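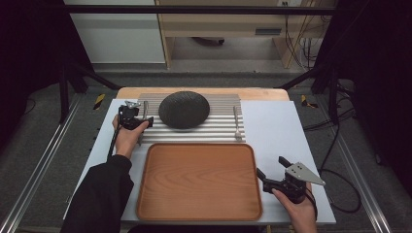

How do you teach a robot to pick up a fork?

You could write it a very long list of rules, but forks are tricky! They're thin, they're shiny, and they lie flat, so there isn't much to grab. At the Wovorside lab, the team on the Dileck project tried another way. They let the robot learn by copying people.

First, a person does the job while holding a gripper in each hand. A gripper is a bit like a big pinching claw. Every go at the job is recorded, and one recording is called a demonstration. Since February the team has collected 844 of them, moving forks and other small things (what a lot of forks!).

Next, a computer program studies the recordings and looks for patterns. Where do the jaws go before they close? Which hand moves first? Bit by bit, it learns to guess the next move.

Then comes the test. The robot gets 20 tries with the forks put down in new places. After learning from just a small batch of demonstrations, it managed 3. After learning from the whole lot, it managed 9. That's three times as many!

It still missed 11, so there is plenty left to work out. The team wants to know if more practice will help, or if the robot needs different kinds of practice.

Try it yourself: use two clothes pegs to lift a teaspoon off a table. Can you do it without a clatter?

Trendirum Young Science, 4 November 2023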